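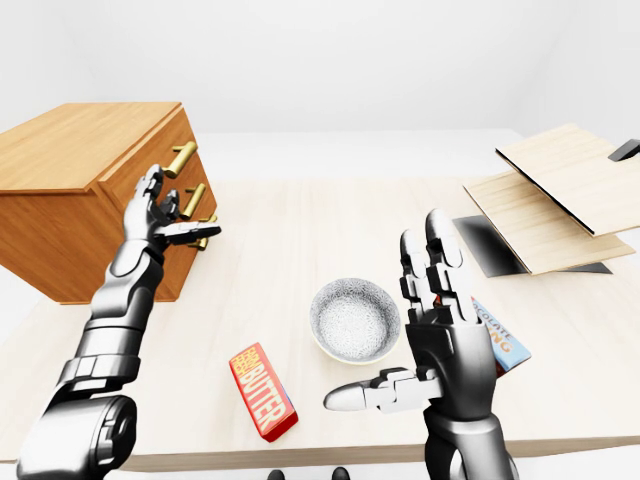
Drawer cabinet on a light wooden table.

4. Using the hydration and digestion diary

The Donent diary keeps a record of what you eat and drink and how your stomach feels afterward. Set up your profile (section 3) before you start. If you share the Donent with another person, each of you needs a separate profile.

4.1 Recording drinks

1. Press the side button once to wake the screen.
2. Select Diary, then Drinks.
3. Choose the type of drink. Broth and herbal tea are listed under Other.
4. Enter the amount in milliliters. The starting value is 100. Use the arrows to change it.
5. Press Save. The new total appears at the top of the screen.

Note: Coffee is added to the daily total but is also listed on its own line. Alcohol is not added to the total.

If you enter the wrong amount, hold the side button until the entry flashes, correct it and press Save again. Entries can be corrected until midnight. After that they are locked and can only be deleted.

4.2 Recording meals

1. Select Diary, then Meals.
2. Pick the time of the meal. The current time is shown first.
3. Add each food from the list or type the name. Foods you have typed before appear under Recent.
4. Set the portion to small, medium or large.
5. Press Save.

Foods eaten together should go in one entry. A snack eaten more than an hour after a meal should have its own entry.

4.3 Recording symptoms

1. Select Diary, then Symptoms.
2. Choose from bloating, heartburn, cramps, nausea, loose stool, hard stool or other.
3. Rate the symptom from 1 (barely noticed) to 4 (had to stop what I was doing).
4. Enter the time it began. If it is still going on, leave the end time blank and fill it in later.
5. Press Save.

CAUTION: The diary does not diagnose any condition. Call your doctor if you have severe pain, a fever with vomiting, or blood in the stool. Do not wait for the diary to show a pattern.

CAUTION: If you have been told to limit fluids because of heart or kidney disease, turn off the drink reminder (Settings, Reminders, Drinks) and follow the limit you were given.

4.4 Memory and transfer

The Donent holds 800 entries. At 520 entries a yellow bar appears at the bottom of the screen. You can keep recording, but a transfer is recommended. When the memory is full, the oldest entries are overwritten.

1. Connect the cable to the Donent and to your computer.
2. Open the Asell program and click Import.
3. Wait for the word Done. Do not unplug the cable before it appears.
4. Click Report to print the diary or save it as a file.

Note: A transfer with full memory takes almost 4 minutes. Versions of Asell released before June do not import symptom end times. Update the program first, or those fields will be blank in the report.

For replacement cables, contact Grosteck and ask for the diary accessories desk.

Section text revised by Nayeli Cuervo.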